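Hegarty Storage Library Opens to Residents

A lending service for household storage items has opened at the Hegarty Community Centre, offering residents containers, baskets and small shelving units on loan for up to 25 days at no charge.

The service, known as the Drastorier Store, was established following a survey of 1146 households in the Kavton district. Respondents were asked which everyday items they bought most often and used least. Food containers and kitchen baskets featured prominently in the replies.

The opening stock comprises 600 items, the majority donated by residents. Clear plastic containers with coloured lids are held in several sizes, and each is kept with its own lid so that borrowers receive a complete set.

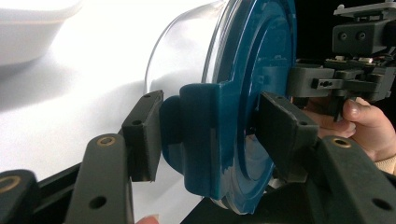

Fionnuala Madigan, manager of the centre, said that the response from the district had been encouraging. "Many families need extra storage for a short period, when moving house or preparing for a large gathering," she said. "We are pleased to be able to provide it close to home."

Larger pieces are also available. These include two-level wire baskets suitable for a worktop or cupboard, which may be reserved in advance at the front desk. Small lidded boxes for dry goods may be borrowed singly or in groups.
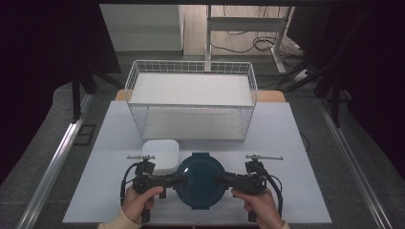
Borrowers are asked to return all items clean and with any lids and shelf panels in place. A replacement fee may apply where parts are missing. Items intended for food are washed again by centre staff before being returned to the shelves.

The centre intends to increase the stock to 2000 items and to open a second collection point at Vidar Road. Dymphna Mulligan, who is responsible for donations, has asked that residents wishing to contribute contact the centre before bringing items in. Glass containers cannot be accepted at present.

The Drastorier Store is open each weekday morning from 9.30 am until noon. Proof of address is required on a first visit.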